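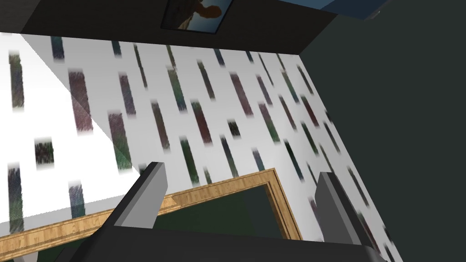
Blick der Handkamera in der Simulation, Greifer vor dem Holzrahmen mit der grünen Fläche

Teleoperation: Kamerabild kippt mit dem Handgelenk, Vormachen wird zur Schlangenlinie

Gefragt am 15. September 2018 von Zustell

Moin zusammen,

ich will meinem simulierten Arm per Fernsteuerung beibringen, einen Bilderrahmen anzufahren. Später soll er ihn auch greifen, aber man wird ja bescheiden. Gesteuert wird mit einer 3D-Maus, gucken kann ich nur durch die Kamera am Handgelenk. Sobald die Hand verdreht ist, liegt die Welt schräg, siehe Bild. Ich drücke nach links, und der Greifer fährt irgendwohin, wo in seiner Weltanschauung links ist.

Bisher habe ich 300 Durchläufe aufgezeichnet. Beim Abspielen sieht man vor allem, wie jemand zögert, sich verfährt, flucht (ohne Ton, zum Glück) und wieder zurückrudert. Das trainierte Modell hat das Zögern hervorragend gelernt. Es steht jetzt vor dem Rahmen wie mein Schwager vor dem Abwasch.

Zwei Fragen:
Rechne ich die Mausbefehle besser ins Basis- oder ins Greiferkoordinatensystem?
Und kann ich die alten Aufnahmen noch retten, oder ist das alles Müll?

Antwort von Trunesside (als hilfreich markiert)

Greiferkoordinaten, solange du nur durch die Handkamera schaust. Was im Bild links ist, muss auch auf der Maus links sein. Basiskoordinaten sind prima, wenn du von außen auf den Arm guckst, und eine Strafe, wenn nicht. Achte auf die feste Drehung zwischen Kamera und Flansch. Wer die vergisst, bekommt einen konstanten Versatz und gewöhnt ihn sich nach einer Woche so gründlich an, dass er ihn für richtig hält.

Außerdem:
Totzone an der Maus einstellen, sonst driftet die Drehung beim Schieben mit.
Rotation auf eine Taste legen und nur zuschalten, wenn du sie brauchst.
Im Modus für die letzten Zentimeter die Geschwindigkeit halbieren.

Zu den Aufnahmen: Schneid die Stillstände raus, also alles, wo sich länger als 200 ms nichts tut, und wirf die Läufe weg, in denen du hörbar geflucht hättest. Bei mir blieben im Mai von 709 Läufen genug übrig, um damit zu arbeiten. Nimm danach 16 saubere neue auf und vergleiche. Meine Wette geht auf die 16.

Antwort von Avcı

Kauf dir einen Gamepad, 3D-Maus ist eh Quatsch.

Antwort von Tavion Strickland

Das Gamepad, wenn schon. Löst das Problem übrigens überhaupt nicht, das Koordinatensystem bleibt ja dasselbe.

Ergänzung zu Trunesside: Blende dir beim Aufzeichnen eine zweite, feste Kamera von schräg oben ein. In der Simulation kostet die nichts. Aber Vorsicht, wenn das Modell später nur die Handkamera bekommt. Dann triffst du beim Vormachen Entscheidungen nach Dingen, die es gar nicht sehen kann, und wunderst dich, warum es rät. Entweder beide Ansichten ins Training oder beim Vormachen tapfer bleiben.

Kommentar von Zustell

Danke, auf Greiferkoordinaten umgestellt. Jetzt war oben noch unten, das Vorzeichen ist inzwischen auch gedreht. Der Schwager lässt grüßen.

Kommentar von Reser

Hat jemand das mit der Totzone auch unter Windows hinbekommen?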